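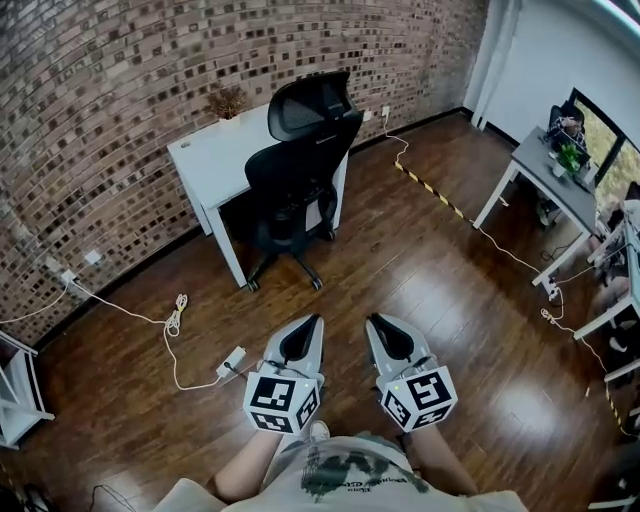

The Vanora project has completed the first stage of its study on teaching robots from hand-held grippers. Participants at the Unville laboratory recorded 500 demonstrations in 14 household tasks, with no robot involved in the recording. The marker cubes on the grippers allow the position of each hand to be recovered afterward.

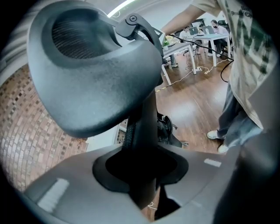 A policy trained on the full set completed almost twice as many trials as the earlier baseline – a result the group will now test on 2 further robot arms. A technical report is due in October.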